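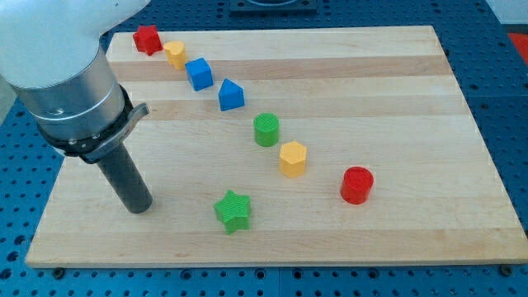 A reader left a comment under my March post asking whether plastic blocks weren't a bit of a comedown on a nice piece of maple, and wouldn't I be happier cutting the shapes out of wood as well, the way I went on about doing for most of last winter? It was kindly put and I started typing a reply underneath, and the reply got so long that the little box began scrolling on me, so I've given up and made a proper post of it. Put the kettle on.

The short reply is yes, I did mean to cut them from wood. I had the paper patterns and everything. I got as far as a square, a rather good triangle and one star, and the star is why I stopped. If you have never tried to cut a five-pointed star from a lump of hardwood with hand tools, I can tell you that the points are fine and it's the bits between the points that will have you in tears. You can't get a saw into the corner neatly, so you finish with a chisel, and then the grain runs out under one of the arms and off it comes. I glued that arm back on twice. The star now lives on the windowsill in the kitchen and has been there so long that it has its own patch of unfaded paint.

So the blocks are printed. I put off trying it for ages out of what I can only call snobbery, and then the library at Willgate started letting people use the printer upstairs in the mornings and I took my patterns along on a stick. The red star came off the machine with every one of its points. I carried it home in my coat pocket and kept putting my hand in to check it was still there! It stands up on its own, too, which the wooden one never would without leaning on something.

What I've grown fond of, and didn't expect to, is the texture. Printed pieces have that faint ribbing on top where the plastic has gone down in lines, and at first I was all for sanding it away. I did one, and it went cloudy and sad-looking, as if somebody had breathed on it. The rest I left alone. You can run a thumbnail over the top and it makes a tiny zipping noise, and I'm afraid I do this quite a lot when I am supposed to be on the telephone to the bank.

The yellow heart was more trouble than the star, funnily enough. My drawing of it was a bit mean about the dip at the top and it came out looking more like a potato. I rounded everything off and had another go, and it's better, though I'd call it heart-ish. People pick it up and turn it round a few times before they say "oh, it's a heart", in a slightly surprised voice, and I have decided to take that as a compliment. Yellow is a lovely colour against pale wood. I'd been worried it would vanish into it, both of them being on the warm side, and it sits there like a pat of butter on toast.

Now, the board. I said last time that I would write up how the board was done and then I went and wrote two thousand words about the greenhouse, so I do owe you this.

It's maple strips, glued edge to edge. I bought them as offcuts from Sadowski, the timber yard out past the ring road, where they keep a bin of short ends by the door, and you pay by the armful. I'd gone in wanting oak. But the maple was on top, and some of it was nearly white and some had gone a sort of honey colour, and I stood there laying bits side by side on the edge of the bin until a man with a forklift needed to get past. That was the design stage over with. I liked the light and dark running in bands and I took home what I'd laid out, in that order, with numbers pencilled on the ends so I shouldn't muddle them in the car. Naturally I muddled them in the car. It came out as stripes anyway, and I doubt the order I'd chosen was any better than the one I got.

Gluing up took me most of an afternoon. I know there are people who can do a panel like that while listening to a play on the radio, but I have to have silence and all the clamps laid out beforehand, and even then there's a moment when everything is wet and slithering about and I say things I wouldn't want repeated. If you're having a go yourself, put a sheet of greaseproof under it. I have a small dining table with a maple-board-shaped mark on it to show for not doing so the first time. Leave it clamped overnight as well, whatever the bottle says. I left mine until after breakfast and then went and had a second breakfast.

Sanding next, and this is where I overdid it. I worked up through the grits as you're meant to and should have stopped well before I did, but there was a packet of 1,000 in the drawer and I got carried away. It made the board feel like the inside of a shell. It also made it so slippery that the blocks skated about if you so much as leaned on the table, so back I went over the whole thing with something coarser. That's an evening I shan't get back. It has just enough bite now that a block stays where you set it down.

For oil I used the Grundholm, the one in the squat tin with the lid that needs a spoon handle to get it off. Three coats, thin ones, and rubbed in with an old vest. I've tried cheaper and it always goes tacky on me. Somebody will ask about beeswax and I'm going to say that I like beeswax very much on spoons and leave it there.

Then there's the business of fixing it down. I went back and forth on this for weeks. A loose board is easier to wipe and easier to put away, and I do like things that can be put away. But a loose board also creeps, and once it has crept you straighten it, and then you're straightening it all day long like a picture in somebody else's hallway. Bolting it to the blue pegboard top settled that. There's a dark bolt towards each end of the near edge, and I think they look rather smart against the pale wood, like buttons on a good coat. They're M6, since one or two of you like to know these things, and they were 79 pence each from Dindura, which I thought was cheek for a bolt. I did ask whether there was a discount for buying more than one. There was not.

The blue I can take no credit for. I'd have picked grey if I had been left to myself, or that green everybody's kitchens were painted a little while ago, and I would have been wrong. Blue all round the outside makes the maple look creamier than it is. It's a cheerful thing to come in to at seven in the morning with the light coming sideways, and I have been known to stand there with my tea going cold, just moving the shapes about.

That's really the part I wanted to get to, the moving about. I don't have any rule for how they're laid out. I've tried lining them up square with the edge of the board, very neat, and it looked like a shop. I've tried a ring. The one I keep drifting back to is a long slanting line, star at the far end up by the back edge and the yellow one next to it, and the others wandering down and across towards the front, with one left over on its own. I am always fond of the one on its own. When I was small I had a tin of wooden farm animals and there was a pig that never went in the field with the rest of them, and if my mother put it in while she was dusting I would go and take it out again. So you see it goes back a long way and there's no use arguing with me about symmetry.

A few small practical things, before I forget, as they've all come up in the comments at one time or another. Printed plastic does not like a hot windowsill, and I keep mine in a biscuit tin over the summer. A damp cloth is plenty for cleaning them, but get an old toothbrush for the ribbed tops if anyone has been near them with jam. Don't wash the board in the sink, please, however tempting. And if you're buying offcuts then take a few more than you think you need, there's always one with a knot in exactly the wrong place, and it makes a perfectly good doorstop.

As to whether I'd be happier with wooden ones, I did get the kitchen-windowsill star down this morning to have another look at it, and I put it on the board with the rest for a bit to see. It looked all right, you know. Brown and a bit wonky, with its glued arm. But it fell over when the back door went, and I've put it back by the geraniums.

Greenhouse news next time, I promise, and there is some: the tomatoes have got as far as the first wire, and something has been eating the basil.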